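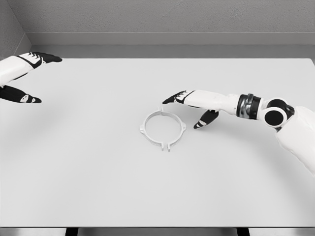 How to Read an Old Railroad Timetable for Your Family History

I got into this because my great-grandmother waited tables at a depot lunchroom in Orkthorpe, and all I had was a postcard and a train number, 748. If you've got a scrap like that, you can get surprisingly far with it!

Step 1. Find the right timetable. Start with the railroad, then the season. Summer and winter schedules could be very different, so a June card is no use for a January trip. I bought mine from a dealer in Pimberg for 20 dollars (too much, but I was excited).

Step 2. Look up the train number before the town. The numbers run across the top of the columns. On my line the even ones went east, so 748 was eastbound and 849 was its westbound partner on the Ogura branch.

Step 3. Check which way to read. One side of the station list often reads down and the other reads up - I lost a whole evening to that one.

Step 4. Hunt for the meal stops. Look for a little symbol beside the station name, then go find the key, usually in tiny type at the back.
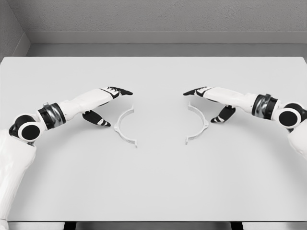
One reader wrote in to say that on the Plorkance line the meal symbol only meant food was sold on the platform, and that you need the footnotes to tell a sit-down lunchroom from a sandwich cart. So read those too, even the dull ones about baggage.

Step 5. Write down the arrival and departure times for your station. Mine had the train standing long enough for a plate of ham and a slice of pie, if you ate fast.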